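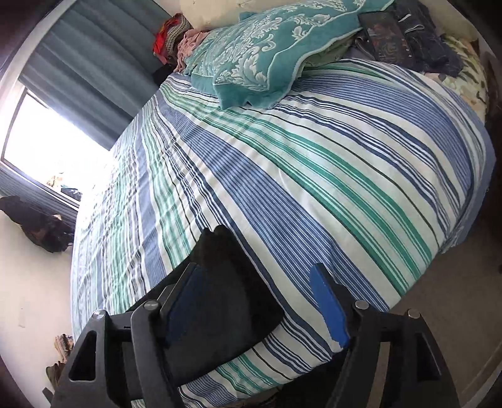
# Open day: questions and answers

The Nitari open day is on January 19, 2018, at the Meritz building. The page covers the questions that come in most often by phone and email. It was last changed after the July visit, and the parts about parking and group bookings are new.

## Before you come

**Do I need a ticket?**

Yes. Tickets are free, but the fire limit for the building is 400 people over the whole day and we keep to it. Book on the Nitari site and bring the confirmation on your phone or on paper.

**What time should I arrive?**

Your ticket has an entry time on it. You can come in up to half an hour after that time. Once you're inside you may stay until we close at 4:30.

**Where do I park?**

The Meritz lot has 118 spaces and it fills early. When it's full, use the Umali lot across the street. The walk is short, but there is no sidewalk on the north side, so cross at the light.

**Can I bring children?**

Yes. Children under 12 need an adult with them. Strollers are fine on the ground floor. The demonstration room is up one flight, and the elevator is to the left of the front desk.

**Is there food?**

Coffee, water and packaged snacks in the lobby. No food or drink in the demonstration room.

## The demonstration

**What will I see?**

Work with cloth and clothing, mostly on beds. The main session is about picking up and moving clothes on a made bed using a hand-held gripper. A person holds the tool and does the task by hand, and a camera on the tool records it. Those recordings are what the Cillell project uses to train its robot arm.

**So the robot isn't doing it by itself?**

Not in the main session. A person is doing the work. The arm runs in a separate session at 11:00 and again at 2:00, weather and network permitting — the July afternoon run was canceled when the network went down.

**Why clothes and bedding?**

They're hard. A box keeps its shape when you pick it up and a shirt doesn't. A black garment also shows very little detail to a camera, so it can be difficult to tell a fold from an edge. Striped sheets are useful to us for a different reason, as the stripes bend wherever the cloth bends.

**Why is the bed so messy?**

We leave clothes and blankets where they would be in an ordinary bedroom. A clean table is easier to work on, but people don't keep their laundry on one.

**Why does everything look curved on the screen?**

The camera has a wide lens. Straight lines bend, more so toward the sides.

**What are the blue pads for?**

They are the parts of the fingertips that touch the cloth. The two pads face each other across the gap and close on whatever is between them.

**Can I try the gripper?**

Yes, at the table by the back wall. There were 76 turns at the July visit and the line got long, so please keep it to one turn each until everyone has had a go. Take off rings and bracelets first.

**How many recordings do you have?**

The set being discussed at the open day has 356. More are added as the project goes on, and the number on the wall poster may be out of date.

## Other questions

**Can I take pictures?**

Yes, without flash. Please ask before photographing other visitors.

**Will I be recorded?**

Only the work area is recorded, and it's marked with tape on the floor. If you try the gripper you'll be asked to sign a form first. You can say no and still have a turn — we just switch the camera off.

**Can I bring a school group?**

Groups of ten or more should write to us before booking. We can hold one entry time for a group in the morning.

**I missed it. Will there be another?**

We expect to hold one in July. Dates go on the Nitari site once the Meritz building confirms the room.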